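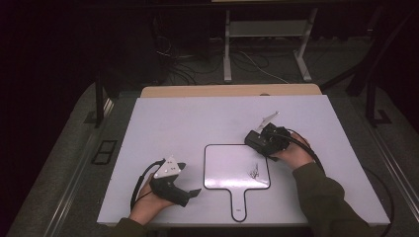
A flat white paddle-shaped board with a thin black border, on a white table.

Serving boards (also called paddle boards, bread peels or, in my gran's house, "the bat") are flat boards with a handle, used for carrying, cutting and showing off food. I've been collecting notes on them for years, so forgive me if I run on a bit!

Name

The word "board" once meant the table itself, which is how we ended up with "bed and board". "Peel" comes to us through French from the Latin for a shovel, and strictly it belongs to the long-handled sort that bakers use. I use the two words rather loosely and get told off for it.

Shape

Most have a squarish or round head and one handle. Long handles suit ovens, short ones suit tables. Some have a hole for hanging, and I do like a hole – mine live on a nail by the back door.

Materials

Wood is the usual choice, mostly beech, maple, olive or sycamore. Beech is cheap and hard-wearing. Olive is lovely to look at but it moves about if you leave it near a radiator (I lost a good one that way last February). You'll also find slate, marble, plastic and pressed paper. Slate blunts knives and makes a horrible noise, and I won't have it in the house.

Makers

Vitirwood, a small workshop in Coste, was started by Gilles Bouvier, who made barrel lids before he turned to boards. His first list had 109 patterns on it, many of them the same board with a different handle. Jonas Mösli later drew the Kotstead, a plain short-handled board 453 mm long, and that's the one I'd buy if I were only having one. It was sold for a time through a kitchen shop in Husum, where I got mine.

Care

Wash by hand, dry standing up, and rub in a little food-safe mineral oil when the wood looks pale. Please don't put it in the dishwasher! Lemon and coarse salt will shift onion smells, though garlic takes a second go.

See also: Trencher; Chopping board; Baker's peel

Last edited 16 May 2021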